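The Bin Job

I told Grigore Tănase I would never hire a machine that couldn't make tea, and he said nobody was asking it to make tea, it only had to empty a bin. So that was November sorted.

We run returns at Vondham, Ionuț Bogdan and me, and returns means bins. People send back everything! Pencils, books, bottles of goodness knows what, all tipped in together, and I've been picking through it for so long that I do it in my sleep (my husband says my hands move). The firm wanted the Drastolent on our bench by spring. Before that it had to pass the Randen test, 1000 picks on a computer, with 917 good ones or no deal.

"It practises in there," Grigore said, tapping the screen. "Pretend bin, pretend arm. Nothing gets broken."

"I never break anything," I said, and Ionuț coughed.

Well, I brought my sandwiches and watched. The first evening it managed 58 and then sulked over a pencil - it kept closing its fingers on thin air and going back up, like my nan with the telly remote. I found myself leaning left to help it. By seven o'clock I was talking to it. Ionuț had gone for his bus and come back again because he wanted to see if it got the bottle.

"A bottle's easy," I said. "You take it round the middle."

"You tell it, then," said Grigore, and he slid the keyboard over and let me type in my own way of doing things, shoulder first, thumb low, mind whatever's in front.

It got to 79 that night. Mr Rusu rang down to ask why the lights were on and I told him I was training the new starter. Then I put my coat back on the chair and asked Grigore to load up another bin. 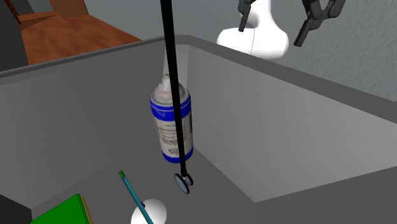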